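홈 | 공연장 안내 | 대관 | 기술 자료 | 보도자료 | 오시는 길

보도자료

칼게이트(Kallgate), 가변 객석 및 음향 설비 교체 공사 완료, 9월부터 대관 운영 재개

공연장 운영사 바리츠(Baritz)는 실내 공연장 칼게이트의 가변 객석과 확성 설비 교체 공사를 마치고 9월부터 대관 운영을 재개한다. 수용 인원은 전석 착석 배치 시 804석, 전면 스탠딩 배치 시 2080명으로 확정되었다. 음향 설계와 계측은 칸포트(Carnport)가, 수납식 객석의 제작과 설치는 탄(Tan)이 각각 담당하였다.

공사 범위는 주공연장 바닥, 수납식 객석, 메인 및 보조 스피커 계통, 무대 하부 전원 분배반, 출연자 구역의 급배기 설비이다. 로비와 매표소, 외벽은 공사 범위에 포함되지 않았으며 관객 출입구의 위치도 종전과 같다.

1. 가변 객석

기존 객석은 열 단위로 분리하여 창고로 옮기는 방식이었다. 착석 공연과 스탠딩 공연이 연이어 편성되면 전환 작업이 야간에 이루어졌고, 반출 동선이 무대 장비의 반입 동선과 겹쳤다. 신규 객석은 후면 벽체 안으로 접혀 들어가는 전동 수납식이며, 구동부는 블록별로 독립되어 있다. 블록 하나에 이상이 발생해도 나머지 블록은 정상적으로 전개하거나 수납할 수 있다.

객석 배치는 4가지 표준 형식으로 운영한다.

- A형: 전석 착석
- B형: 전면 스탠딩
- C형: 전방 스탠딩, 후방 착석
- D형: 중앙 무대, 양측 착석

표준 형식 외의 배치는 대관 신청 시 도면을 첨부하여 별도로 협의한다. C형과 D형의 수용 인원은 무대 크기와 콘솔 위치에 따라 달라지므로 개별 도면 승인 후에 확정된다. 휠체어석은 모든 형식에서 평탄 구간에 배치하며, 전방 시야 확보를 위해 인접 구역의 난간 높이를 조정하였다.

2. 확성 및 실내 음향

칼게이트의 편성은 증폭 음향을 사용하는 공연이 대부분을 차지한다. 칸포트는 이를 전제로 저음역의 잔향 제어를 설계의 우선 항목으로 설정하였다. 측벽과 후면 벽에는 저음용 흡음체를 매립하였고, 천장 반사판은 기존 구조물에 각도 조절 장치를 추가하여 재사용하였다. 객석을 수납한 상태에서 노출되는 후면 벽체의 표면도 동일한 흡음 사양으로 마감하였다.

메인 스피커는 좌우 현수 방식이다. 저음용 스피커는 총 16대로, 무대 전단 하부에 일렬로 배치하여 지향 제어 모드로 구동한다. 투어 팀이 자체 장비를 반입하는 경우에는 하부 장비를 이동용 대차째 분리할 수 있으며, 현수 지점은 메인 스피커를 내린 뒤 그대로 사용할 수 있다. 신호 전송 계통은 주 회선과 예비 회선을 물리적으로 분리된 경로에 포설하였다.

계측은 객석이 비어 있는 상태에서 A형과 B형 두 가지 배치로 실시하였다. 관객이 입장한 상태의 보정값은 재개관 이후 실제 공연에서 수집한 자료를 반영하여 갱신한다. 계측 보고서는 대관 계약 체결 후 기술 담당자에게 전자 문서로 제공된다.

3. 전원 및 반입

무대 하부 전원 분배반은 음향, 조명, 영상 계통으로 분리하였다. 음향 계통은 별도의 접지를 사용한다. 투어 차량용 외부 전원은 하역장 벽면에서 인출하며, 사용량은 계통별로 계측하여 대관료와 분리해 정산한다. 하역장에서 무대까지의 바닥은 단차 없이 연결되어 있다. 반입구의 유효 폭과 높이, 바닥 허용 하중은 기술 자료의 최신 도면을 기준으로 한다.
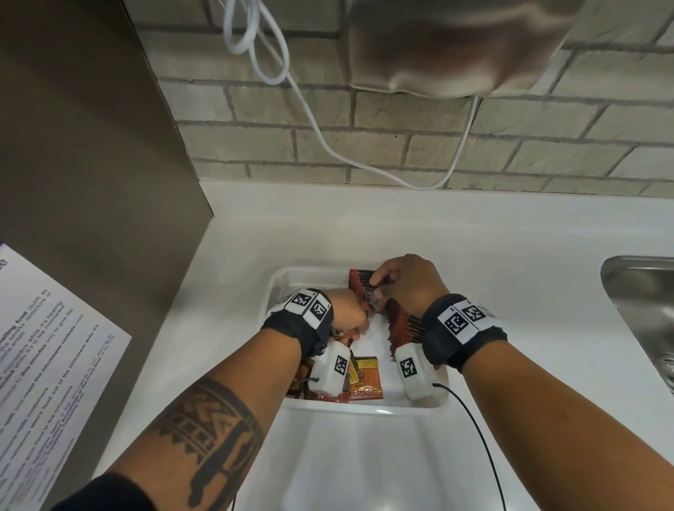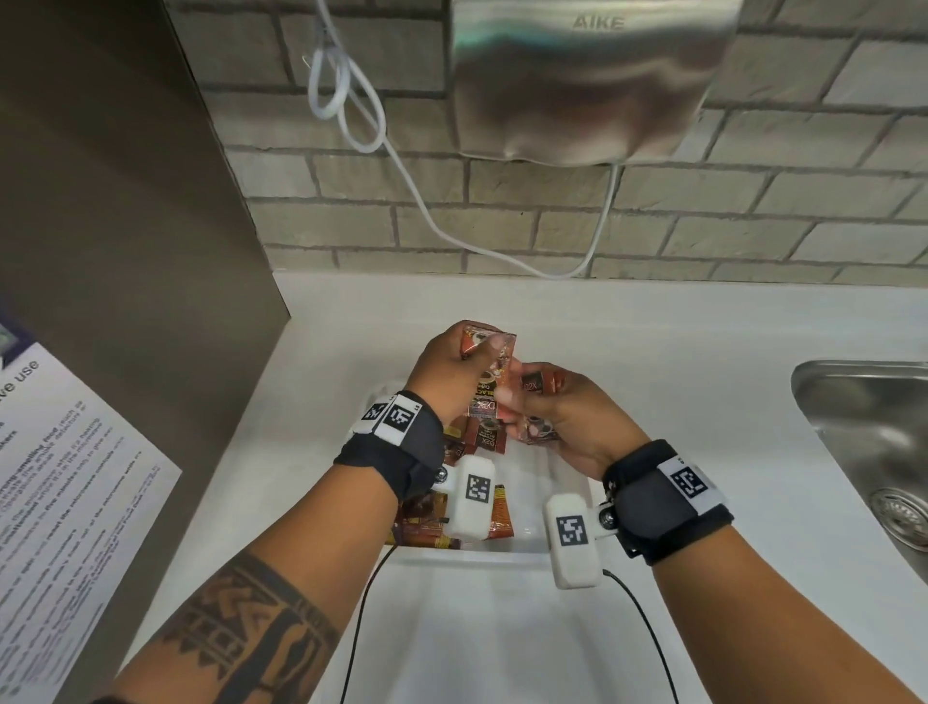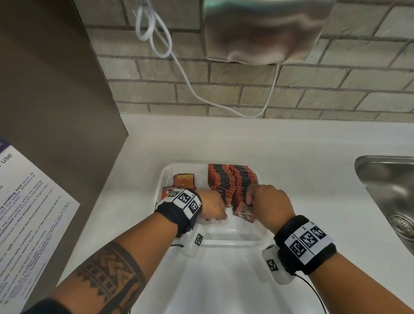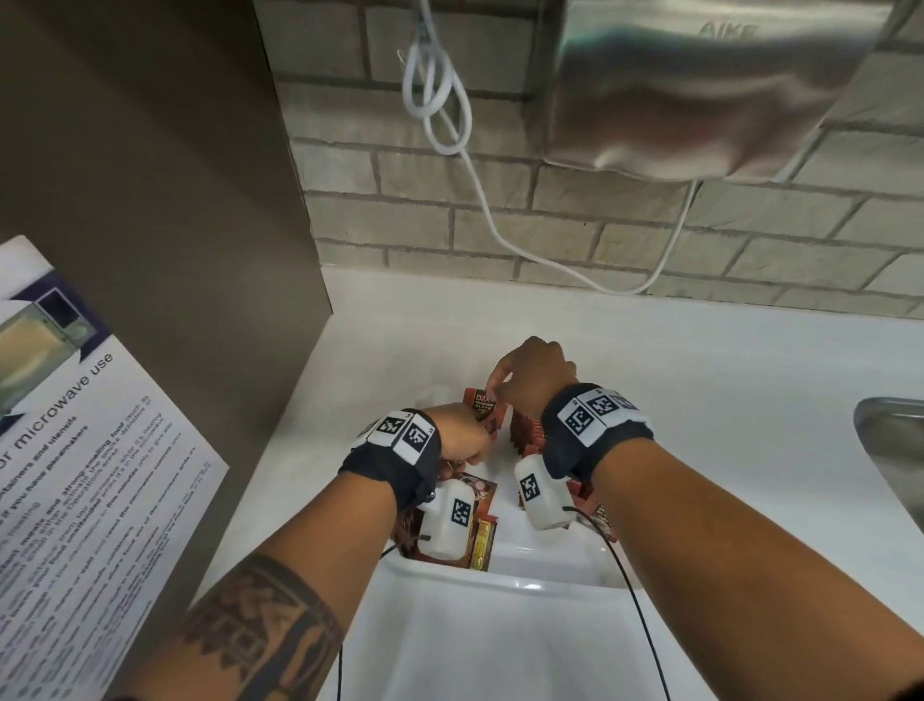 4. 출연자 구역 운영 기준

출연자 구역은 대기실, 제작 사무실, 공용 휴게 공간으로 구성되며, 이번 공사에서 급배기 설비가 교체되었다. 급기량은 실별로 조절할 수 있고, 무대와 인접한 대기실에는 소음기를 추가하였다. 재개관과 함께 비품 관리 기준도 개정되었다. 커피와 간식은 개별 포장 제품으로 비치하고 종류별로 나누어 보관하며, 용기는 첫 번째 사진에 보이는 것과 같은 얕은 흰색 플라스틱 트레이로 통일한다. 두 번째 사진과 같은 소포장 커피는 공용 휴게 공간에 기본으로 제공된다. 그 밖의 식음료는 공연별 요청서에 따라 주최 측이 준비하거나 운영사에 유상으로 위탁할 수 있다. 요청서에는 알레르기 유발 성분의 제한 여부를 반드시 기재하여야 한다. 외부 케이터링 업체의 조리 장비 반입은 하역장 옆 지정 구역에 한하여 허용되며, 화기를 사용하는 장비는 사전 승인 대상이다.

5. 소음 관리

공연 중 음압은 콘솔 위치에 설치된 고정 계측기로 상시 기록한다. 계측값은 콘솔 옆 표시 장치에 출력되며, 주최 측 음향 기술자가 실시간으로 확인할 수 있다. 대관 계약에 명시된 상한값에 근접하면 운영사의 당직 기술자가 구두로 통보하고, 초과 시 기록을 남긴다. 경계부 외부 계측은 저음역 비중이 높은 공연에 한하여 별도로 시행한다. 야간 철수 시 하역장 출입문은 차량 적재 중을 제외하고 폐쇄 상태를 유지하여야 한다.

6. 대관 신청 및 기술 협의

대관 신청은 온라인 양식으로 접수한다. 신청 시 희망 배치 형식, 예상 관객 수, 현수 하중 계획, 특수 효과 사용 여부를 기재한다. 공사 이전에 접수되어 보류된 신청 건은 효력이 유지되나, 객석 도면이 변경되었으므로 좌석 배치도는 다시 제출하여야 한다. 구 도면을 기준으로 작성된 예매용 좌석표는 사용할 수 없다.

기술 협의는 계약 체결 이후 진행하며, 무대, 음향, 조명, 안전 항목별로 확인서를 교환한다. 수납식 객석의 조작은 탄의 교육을 이수한 운영사 인력만 수행할 수 있다. 주최 측 인력은 객석 구동 중 주공연장 바닥에 출입할 수 없으며, 해당 시간은 반입 일정표에 별도로 표시된다.

재개관 이후의 공연 일정과 예매 정보는 각 주최 측의 공지 시점에 맞추어 공연장 안내 페이지에 게시된다. 객석 배치별 도면과 장비 목록은 기술 자료 항목에서 내려받을 수 있다.

용어 참고

착석 배치: 모든 관객에게 지정 좌석이 배정되는 형식.
스탠딩 배치: 수납식 객석을 벽체 안에 수납하고 바닥 전체를 입석 구역으로 사용하는 형식.
현수 지점: 스피커와 조명 장비를 매달기 위해 천장 구조물에 설치된 고정점.

관련 자료
- 칼게이트 주공연장 객석 배치 도면 개정 안내
- 저음용 스피커 지향 제어 모드 운용 지침
- 하역장 차량 대기 및 외부 전원 사용 절차
- 대관 신청서 작성 요령
- 휠체어석 예매 및 동반자석 안내

문의: 바리츠 칼게이트 운영팀 | 개인정보 처리방침 | © Baritz. 무단 전재 금지 | 맨 위로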